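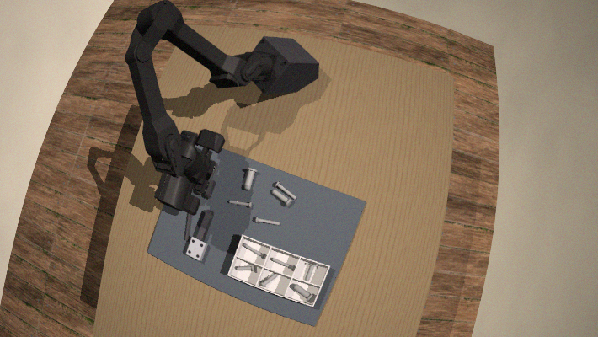

Simulation der Sortieraufgabe: Roboterarm, graue Platte mit Stiften und das weiße Fach-Tablett.

Wer beim Tag der offenen Tür von Nuvix am 20. Juli 2018 bis in den hinteren Raum vorgedrungen ist, musste sich erst einmal an den Leuten vorbeischieben, die vor dem großen Bildschirm standen. Dort lief die Simulation, an der die kleine Entwicklungsgruppe seit Februar arbeitet. Der Projektname lautet Skornico, und die Aufgabe klingt nach Bastelkeller: Kleine Stifte sollen von einer Platte in die Fächer eines Tabletts.

»Klingt langweilig, oder?«, sagt die Leiterin der Gruppe und lacht. »Warten Sie ab, bis Sie es selbst probiert haben.« Besucher durften den virtuellen Arm nämlich mit einem Handregler steuern, und was der eigenen Hand keine Sekunde Mühe macht, wird mit zwei Greiferfingern plötzlich richtig spannend. »Ein Stift rollt, er liegt schräg, er liegt neben einem anderen. Man kommt von oben und merkt erst ganz unten, dass der Winkel nicht stimmt.«

Ich habe es versucht, 17 Anläufe lang, und zwei Stifte landeten im Fach. Ein Mädchen neben mir war deutlich besser und wollte gar nicht mehr aufhören!

Warum überhaupt simulieren, wenn nebenan in der Werkstatt ein echter Arm steht? »Weil wir hier nachts rechnen lassen können«, sagt die Leiterin. Rund 1000 Durchläufe kommen so bis zum Morgen zusammen, jeder mit anders verteilten Teilen. »In der Werkstatt schaffen wir an einem guten Tag 80. Und dann hat jemand den ganzen Tag Stifte vom Boden aufgehoben.« Die Ablage mit den Fächern stammt als Modell vom Zulieferer Orkura, die Software für die Bahnplanung hat das Büro Shevchuk beigesteuert.

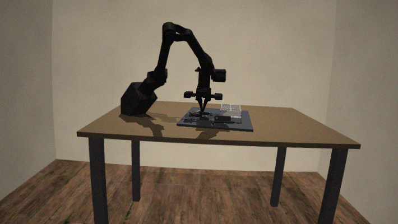
Und was ist am Ende schwieriger, das Greifen oder das Ablegen?
»Das Ablegen, jedenfalls bei uns. Beim Greifen darf man ein wenig danebenliegen, die Finger ziehen sich das Teil zurecht. Am Fach stehen aber Wände, und wenn der Stift quer hängt, stößt er an.«

Besonders gern redet sie über Schatten. Die Gruppe verändert in der Simulation das Licht, mal weich, mal hart von der Seite, damit die Bilderkennung später in der Werkstatt nicht an einem dunklen Fleck hängen bleibt. »Am Anfang hat das Programm den Schatten eines Stifts für einen zweiten Stift gehalten. Es hat mit großer Überzeugung ins Leere gegriffen — wir haben Tränen gelacht.« Inzwischen passiere das nur noch selten, sagt sie, bei sehr flachem Licht aber immer noch.

Auch die Oberflächen werden getauscht, ebenso der Blickwinkel der Kamera. Ein Besucher wollte wissen, ob man sich die Mühe mit dem Holzboden und den Wänden nicht sparen könne. Die Antwort kam prompt: Auch der Hintergrund gehöre zu dem, was eine Kamera sieht, und wer ihn weglasse, bekomme die Quittung beim ersten echten Test.

Der steht im Herbst an, dann soll der Arm in der Werkstatt mit dem laufen, was er am Rechner gelernt hat. Ist sie nervös? »Und wie! Aber ich freue mich auch darauf. Das ist der Moment, für den man die ganze Rechnerei macht.« Dann musste sie zurück zum Regler, die Schlange reichte inzwischen bis in den Flur.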